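Good practice for recording at home: questions for a rules lead

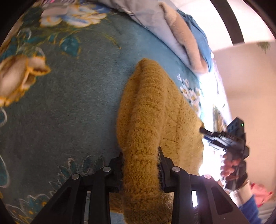

E. Ragnarsson

28 Oct 2023

The rulebook for people who record household tasks with hand-held grippers at Birnora is two pages long. It used to be 46. I spoke to the woman who cut it down, at the firm's office in Drurness, and she asked to be quoted by her job title, rules lead.

"The long version was written for a lab," she said. "Then the work moved into bedrooms and kitchens, and people had a book telling them to check the floor markings."

The first rule in the short version covers how to hold soft things. The fingers go on a fold, and the operator closes until the cloth is held and then stops. Knitwear gets its own line. "A thick jumper bulges between the fingers and people think they haven't got it, so they squeeze harder. You can pull a stitch that way. Look at the pads. If both are touching, lift."

The second is about hands. Operators working with two grippers must keep both in their hands until the take is over, even if only one is doing anything. I asked why that needed writing down. "People put one on the bed to scratch their nose. Then the recording has a gripper lying on a blanket, and someone has to go through and mark it."

Rooms are left as they are. Bedding stays rumpled if it was rumpled, and rugs stay down. She had an argument over patterned rugs with Olano, the outside firm that checks the recordings, which wanted plain floors because they were easier to label. "I said no. Homes have rugs with flowers on. If the robot only ever learns on grey carpet, what have we done?"

Light caused more trouble. In July the checkers sent back 871 takes, and strong sun was the most common note. The rule now asks operators to draw a curtain if they can't make out the edge of the item they are picking up. A bright patch elsewhere is allowed.

Privacy takes up most of the second page. No faces, no post, no screens, no family photographs. Anyone else in the home has to sign before the first take and can ask for a recording to be deleted later. More than 41 deletions have gone through so far, all without a reason being asked for. "They don't owe us one," she said.

She expects to change the section on breaks next. At present operators rest when they choose, and she would like a fixed limit, as wrists get sore before people admit it. Olano has asked for a third page on shoes. She has not agreed to it.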